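Home About Projects Open Positions Contact

Chore Evaluator, household robotics (two openings, fixed term)

Firora is hiring two people to judge how well robot arms do ordinary housework. The job starts in August and runs for 11 months. You would work with the test group, led by Aparecida Cavalcanti, and report to Tarcísio Pimentel.

The question we are paid to answer is a simple one: can a machine do household chores yet, well enough that a person would let it? Our short answer today is "a few of them, some of the time." We want people who can make that answer more exact.

Most of the work happens in simulation. Our kitchen is called Flakum. It has a refrigerator, a range, counters, cabinets and a window, and the arm is given one chore at a time. An evaluator watches the run, scores it on a written form and says in plain words what went wrong. The chore list has 47 entries. Some are things a six-year-old can do, such as opening a door and leaving it open. Others involve several steps, and those are where most runs still fail.
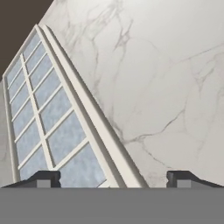

Rendered views from the simulated kitchen.
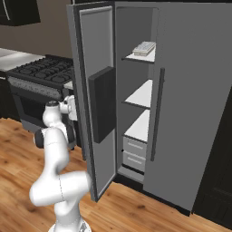
Last year the group scored 1,108 runs. Doors and drawers went better than we expected. Wiping went badly. Anything soft or floppy went badly too, and putting groceries away was uneven - the arm might place one box neatly and push the next one off the back of a shelf. We also learned that two evaluators can watch the same run and disagree on whether the chore was done. Is a door that stops short of closed a pass or a fail? Part of this job is helping us write better rules for cases like that.

What you would do

- Watch and score up to 400 runs a month, alone or in pairs
- Write short failure notes that the engineers can use without calling you
- Compare the machine's result with what you would accept from a person in your own home
- Help revise the scoring form twice during the term
- Meet with the engineers once a week and tell them which chores are not worth testing again until something changes

What we need from you

You should have done a lot of this kind of work by hand. Past hires came from hotel housekeeping, home care, restaurant kitchens and store stocking, and that experience matters more to us than a degree. You should be comfortable at a computer for long stretches and able to write a clear paragraph in English. You do not need to program. If you have used the Sugiyama scoring tool before, say so, but we will train you on it in the first two weeks.

Patience helps. Many runs are slow, and a good number of them look almost the same. If you like spotting the small difference between two attempts, you will probably like this.

Hours and pay

Full time, day shift, starting at 8:30 a.m. Evaluators work on site for the first month and may work from home two days a week after that. Pay is hourly and is discussed in the first phone call, before you spend any time on a test task. Paid sick leave and holidays are included. We can consider part time for one of the two positions - please mention it when you apply.

There is a chance of a second term on the Trurken project, which covers shop-floor chores such as sorting returns and filling shelves. That project is not funded yet, so please do not count on it.

How to apply

Send a resume and one page about a chore you know well. Tell us how you do it, how you can tell it has been done properly, and where a beginner usually gets it wrong. Tarcísio reads all of these himself. Selected applicants will be asked to score a small set of recorded runs, and we pay for that time whether or not we hire you. Applications stay open until both positions are filled.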